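The Placemat Question

Every spring this newsletter runs an item on table settings, and every spring I am told that nobody under fifty sets a table anymore. I have decided to go on anyway. The rest of you can eat over the sink and skip to the parking news.

The subject this time is placemats, and in particular whether you need them. My mother held that a tablecloth was for guests and a placemat was for people who spilled. By that standard our household went through placemats at a terrible rate. The quilted ones shrank. The cork ones with the hunting dogs on them warped until a soup bowl sat on them like a boat at low tide. We had a bamboo set for 2 years that collected crumbs between the slats and gave them back at Thanksgiving.

Sibel Kırmızıgül, who ran the table-setting evening at Clikcombe Hall last September, is firmly for woven mats. You can shake them out the back door, she told us, and wipe them with a damp cloth, and after that you may stop thinking about them. She also said a mat should be darker than the table it goes on. I wrote that down and then went home and checked, and every mat I owned was exactly the color of my table – from the doorway it looked as if the plates had been put down by someone in a hurry.
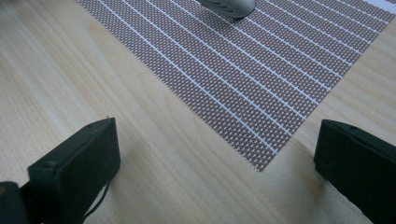 So I have come around to stripes. A striped mat on pale wood makes even a grilled cheese look like it was planned. The drawback is that stripes tell on you. Set a plain mat down crooked and it passes for relaxed, but with a striped one the whole family can see which way you were leaning, and one of them will mention it.

As for care, roll them or lay them flat, and don't fold them, whatever the drawer says. Keep the iron away. Four is enough for most of us, and if six people turn up, the two youngest can have a dish towel and like it.

Next time: napkin rings, for and against. Letters are welcome, including the one I always get.

Recent items
Stirar Street parking, continued
The Bermúdez pie plate is still missing
What to do with 34 jam jars
Clikcombe Hall kitchen hours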